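4. Setting the desk to your height

Do this section after the frame is fully tightened (section 3). The steps are the same for the Kollier and for the longer Aravena model.

1. Put on the shoes which you normally wear at work.
2. Sit with the back against the chair and both feet on the floor.
3. Let the arms hang, then bend the elbows. The tabletop must be at the height of the elbow or a little lower.
4. Press and hold the UP or DOWN key. The desk starts to move after a short delay.
5. Release the key. Wait 3 seconds before you press again.

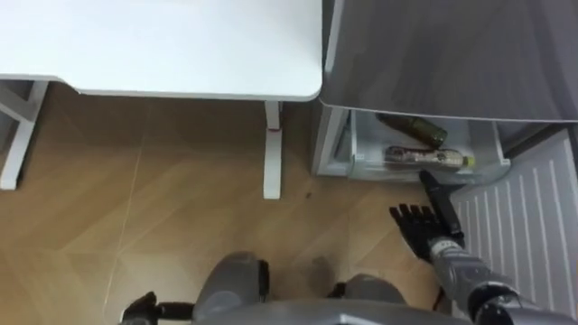

Fig. 4-1. Desk legs and floor.

Caution: Keep the hands of children away from the legs while the desk is moving.

Note: If one side is lower than the other, do not correct it with paper under the foot. Lower the desk completely and hold DOWN for 10 seconds. Both sides will find their zero position again.

To save a height, press M and then a number key. The desk can keep 3 heights. A power cut of more than one day deletes them, so please write them also on the card inside the back cover.
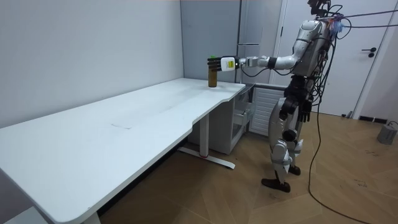 Dokance Office Furniture, Customer Instructions Department, Udgate

4.1 Changing between sitting and standing

1. Check that all cables are long enough for the highest position.
2. Close the drawers of any cabinet near the desk.
3. Press the number of your standing height and keep it pressed until the desk stops.
4. Stand for a short time only in the first week. Five minutes in each hour is enough.

Caution: Do not sit on the tabletop, also not when the power is off. 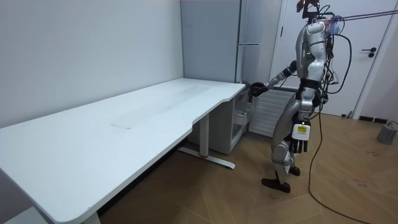

Abelardo Domínguez wrote to us that his desk stopped each time a little below the saved height, and that it went well again only after he did the zero position two times, one directly after the other. We have now added this to the table of faults in section 6.

4.2 Locking the keys

1. Hold M until the display shows a line.
2. To unlock, hold M again.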